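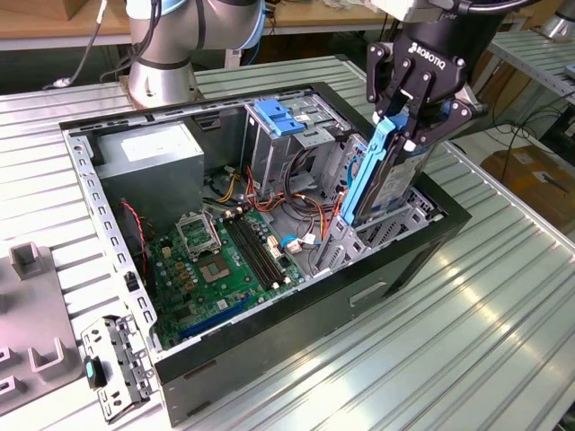 一家小型电脑回收厂，值得花钱让机器人来拆机箱吗？

如果每天进门的旧主机型号杂、数量少，眼下还是请人划算；如果是学校或机关成批淘汰的同款机器，可以认真算一算账了。

Durkau卖的正是后一种情形。这套名叫Gritent的拆解服务按工位收月费，每个工位3698欧元，含双臂、夹爪、治具和远程调试，不含你向合伙人解释这笔开支所需的勇气。合同最短12个月，提前退租的条款写在第11页，字号比别处略小。

负责产品的Aidan Scanlon不爱谈“未来工厂”，这让人松一口气。他爱谈的是塑料卡扣。在他看来，电脑厂商过去几十年为硬盘设计托架，心里想的都是维修员的拇指，没有一家替夹爪考虑过。蓝色托架的那一类他最喜欢：颜色醒目，形状规矩，两指一夹就有着力点。说到这里，他的神情像在夸自家孩子懂事。

硬盘是回收厂最上心的零件，里面可能有客户的工资表，也可能有客户不愿承认的别的东西。Gritent把取硬盘排在流程前头，并为每块盘留一条记录。Wanska的一家回收厂看中的就是这条记录，厂长说，拆得快不快倒在其次，审计来的时候能拿出东西给人看，他晚上才睡得着。

真正难伺候的是电线。硬盘有棱有角，线束没有，橙的黄的红的黑的挤在一处，每台机箱里的走向都不一样。人伸手进去拨一拨就过去了，机器得先想清楚哪一根压着哪一根，再决定捏哪里。Durkau的报价单把这一项叫作“柔性部件处理”，另收885欧元。给一团乱麻起个体面的名字，看来也是有成本的。
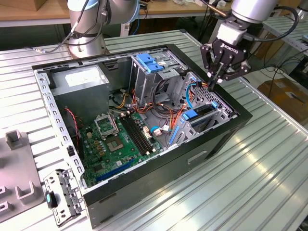

谁该签，谁该再等等

Chiang的一位经销商给我算过一笔账，前提是货源稳定、型号不超过几种、厂里有人肯学示教。三条凑齐，工位就有机会养活自己。缺了第一条，你会拥有一件昂贵的陈设，客户参观时倒是很乐意合影。

我的保留意见有两处。治具按机箱型号定做，换一批货就要换一套，交货期Durkau只肯说“视情况而定”。另外，远程调试的工作时间到下午五点为止，而据我对机器的了解，它们偏爱五点一刻出毛病。Scanlon听完点点头，说夜间支持已经列入计划，九月会有消息。至于是哪一年的九月，我忘了问，他也没有补充。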